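Memlow line model: notes for the equipment budget

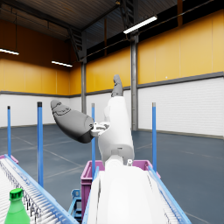 Category: Planning and costing / simulated cell

This folder holds the simulated version of the Busturdale packing hall, with two roller conveyors, plastic crates and one white arm with a grey hand. It was put together to help decide whether we buy the arm. Please don't treat it as proof that we should.

Contents
572 simulated runs, plus the cost sheet. 1371 log files go with them, many of them short and a few empty.

What it can tell you
Whether the arm reaches the crates and both rails. Whether the blue posts get in its way. How much floor we lose.

What it can't tell you
What happens when a bottle arrives sticky or a crate is cracked. The bottles in the model are far better behaved than ours. Pornamer's quote leans on simulated cycle times and I would not sign anything on the strength of them.

Costs
The sheet covers 5 years. Spare fingers, training and floor fixings are on separate lines, as the first quote left them out. Šimek gave a price for conveyors only. Power is still blank.

Known problems
The lighting is kinder than the real hall. Grip force is a guess. Five runs stop early and are kept in.

Use
Internal planning only. Don't quote the timings to suppliers.

Questions and corrections to Svetozár Kadlec, before the August budget round if you want them counted.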